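Vadmont's valuation, and why I'm not buying it

So Vadmont is worth 526 million now. I read that over coffee, and by lunch three people had forwarded me the same article, all with some version of "wow." The founder, Lucian Crăciun, is on paper richer than most of the families who own actual buildings in this city. Good for him, I guess. On paper.

I've been grumpy about these announcements for years, so let me at least be grumpy with some arithmetic. The company sold a slice of itself, 2 percent, to a fund called Wiltar. Wiltar paid a bit over ten million for it. You take that price, pretend the other 98 percent would fetch the same per share, multiply, and there's your headline. Crăciun holds about 60 percent, so the papers hand him a fortune north of 300 million. He can't spend it. I doubt he could sell a quarter of it without the price falling through the floor.

And that slice wasn't plain stock. According to the company's own filing, Wiltar gets its money back first if Vadmont is sold, plus a guaranteed return before Crăciun sees a cent. Of course they agreed to a fat price! I'd pay a fat price for your used car too if you promised to refund me with interest. The number in the headline is for the good shares, and it gets stuck on all of them, including the ones the warehouse staff were given in place of a raise. 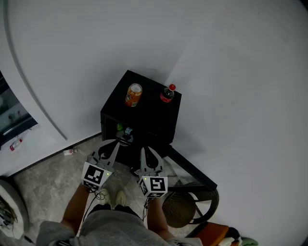
Vendula Kolář wrote to me after my last post on this to say I was being unfair, that every private company gets valued this way and readers know to take it with a grain of salt. Her other point was that Wiltar had people in Vadmont's books for two months, and I've seen none of those books.

Fair on the second point. I haven't. On the first, I don't think readers know at all. My brother-in-law doesn't, and he was ready to put savings into the Bakancombe fund because it "has Vadmont in it." It does have Vadmont in it – at the new price, marked up the same week, which made the fund's year look terrific.

Remember Villa, the furniture rental outfit? Same routine. Big round, rich list, magazine cover, and then a sale for less than the investors had put in. They got paid first and the founder got a consulting contract. I never saw a correction to the rich list.

Vadmont says it will publish full accounts in November. I'll read the cash flow page before anything else, and then the notes on the share classes.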